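4.2 Softness as a sorting rule

Household advice on storing craft and bathroom supplies leans heavily on the idea that soft things look after themselves. Lambrakis and Darwish repeat it: anything that "gives" may be pushed into whatever space is left over. We doubt this. Their claim rests on 30 drawers looked at once, in November, and they do not say how full the drawers were or who had filled them.

Our own sorting sessions give the rule little support. Of the 500 items handled, the soft ones caused the most disagreement. Koutsoukos put rolls and spools with the sewing things; Liapis put the same pieces with the cotton wool and would not be moved. Both had read the same 2 pages of instructions. A label such as "soft, round" -- the one used in the Merano list -- settles nothing, as it covers a ball of yarn and a bath sponge equally well.

Shape is no safer a guide. A fluffy cylinder standing on its end (Figure 3) may be taken for a roll of cotton wool or for a spool of soft fibre, and the pale-blue streaks running round the white body do not decide the matter. Nor is the outline fixed: the top bulges where the sides are pressed, and the lower edge is frayed. Anyone measuring such a piece for a divided tray would have to say which width they meant.

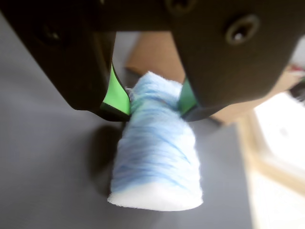 Figure 3. Fluffy white and pale-blue cylinder, upright, gripped near the top.

Nikolaidis has suggested sorting by use instead. We are not convinced that this would do better, given that Koutsoukos and Liapis were already arguing over use on the Thursday.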